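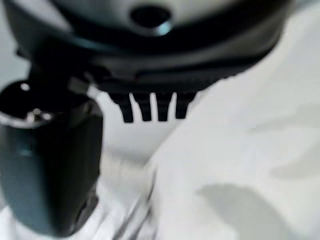
The Underside Problem
Molded housings are designed from the top down. The parts that fail are usually on the other face.

Pick up almost any small appliance and the first surface the hand meets is the one the design budget went into. It is smooth, slightly curved and finished to a soft sheen, most often in charcoal gray, a color that hides flow lines better than white and fingerprints better than gloss black. Turn the same object over and the quality of attention drops.

Songül Güler has spent 12 years turning things over. Her bench at Clekley, a contract testing shop, receives plastic housings from makers who want to know how long a part will last before a customer breaks it. Her reports run to four pages, and three of them usually concern the bottom inch.

"The dome is fine," she says. "The dome is always fine. I look at whatever sticks out."

What sticks out may be a foot, a clip, a rib or a row of teeth. Each is a cantilever: fixed at the root, free at the tip, and loaded sideways whenever the object is dragged across a counter. Stress collects at the root. If the inside corner there is sharp, a crack will start at the corner. A small radius spreads the load, and Güler asks for one equal to at least half the thickness of the prong.

Tips are a separate matter. A rounded tip slides over an edge where a square one catches, and it fills more cleanly in the mold. Length matters more than either. Double the length of a prong and, for the same side load at the tip, the bending stress at the root doubles as well, while the deflection goes up eight times.

Harsh Maurya, who designs housings for Grovmont, keeps a drawer of rejected samples sorted by defect. The fullest section is short shots, in which the plastic froze before reaching the end of the cavity. In a row of teeth the result is one that ends higher than its neighbors. Uneven lengths can also be drawn in on purpose, so he checks the print before blaming the molder.

"Gas gets trapped at the far end," Maurya says. "You vent the tip or you live with it."

Bands and rims bring their own compromises. Ridges running along a band stiffen it and give the fingers some purchase, but they also hold dust. Black plastic shows pale dust readily. Maurya's current practice is a shallow ridge with an open profile that a dry brush can reach – he gave up on deeper grooves after one February production run.

At Clekley the standard side-load test is 3,000 cycles. A batch of 30 housings takes about a week, including a Saturday, and the fixture is reset by hand between samples. The last batch produced its first root crack at cycle 159. Güler cut through the part, found a sharp corner and sent the drawing back with one dimension circled. The revised housings are due on her bench next.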